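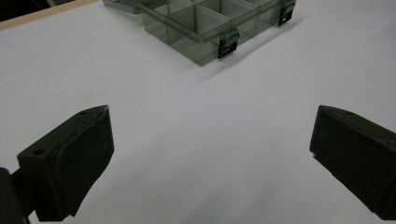
Figure 3. Compartmented box of tinted, see-through plastic on a white tabletop.

4.2 Feeding the shredder, and what we learned from doing it badly

I should say at the outset that I came to this part of the work as a conveyor person. Shredders were Venla Hakala's department, and until May I was happy to leave them there. What changed my mind was the fines. We were losing far too much good copper into the dust fraction at the Wakivik plant, and everyone (me included) had been blaming the air table downstream. Anikó Jakab was the first to suggest that we look the other way, at the feed.

So we did. The Heiskanen twin-shaft machine at Wakivik takes mixed small appliances from a hopper, and the hopper is filled by a wheel loader whenever the driver has a moment. That means it's either nearly empty or heaped up, with not much in between. When it's heaped, the shafts bite, stall, reverse and bite again, and the same bit of cable can go round several times before it drops through. Every trip round makes it smaller. You can hear it happening from the control room, a sort of grumble and then a pause, and once Arvo Turunen had pointed it out to me I couldn't stop hearing it.

We ran 12 trials with the hopper filled the usual way and then 13 with a slow apron feeder set in front of it. The feeder was an old Istberg unit that had been standing in the yard under a tarpaulin, and getting it going took us longer than the trials did — the gearbox seals had perished and the chain was a size that isn't made any more. I mention this because a plant reading our results may be tempted to think of the feeder as a cheap addition. Ours was free and it still wasn't cheap.

With the feeder running, the reversals dropped off sharply. I'd expected some improvement, but I'd also expected to pay for it in throughput, and we didn't. The hourly tonnage stayed put, and the motor current was so much flatter that Aarne Heinonen went and checked the meter. The copper in the dust fraction fell in every trial but one, and in that one a steel bracket had wedged itself between the cutters, so I'm inclined to leave it out of the averages and have said so in the table.

Sampling was the weak part. We took 454 grab samples from the belt by hand, using a scoop, and anyone who has tried this will know how easy it is to favour the bits that look interesting. Jaanus Pētersons repeated a portion of them with the Fastico cross-belt sampler when we could borrow it, and his figures run slightly lower than mine. The direction is the same, though, and I'd trust his numbers over my own.

One thing I'd still like to try is a wider gap between the feeder lip and the shafts. Venla thinks long items would bridge across it. She may well be right, and we've agreed to find out at the next shutdown, when there's a crane on site to pull them out again.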